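Repair scheme claims 258 computers saved

Clanamo council says its computer repair scheme kept 258 old machines out of the tip last year. It is a cheerful figure, and one that deserves a closer look.
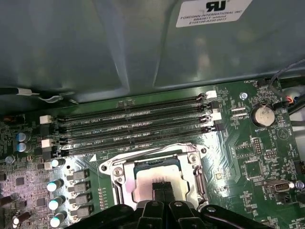 By the council's own papers, only 139 went to homes or schools. The rest are listed as "awaiting parts", a phrase that could cover almost anything. Zisham, the firm paid to run the scheme, would not say how long they have been waiting.

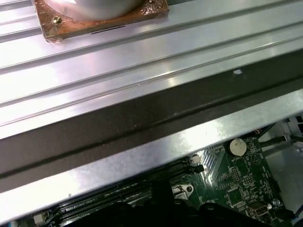

Councillor Anoma Ekanayake called the results "a real success for local families". Asked how many of the machines still worked, she said a survey was planned. The last one drew 14 replies.

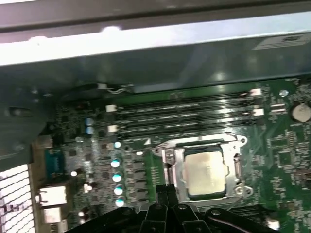 The contract is up for renewal in October, at a higher price. Residents in Kukura, where the nearest drop-off point shut in spring, may wonder what they are paying for.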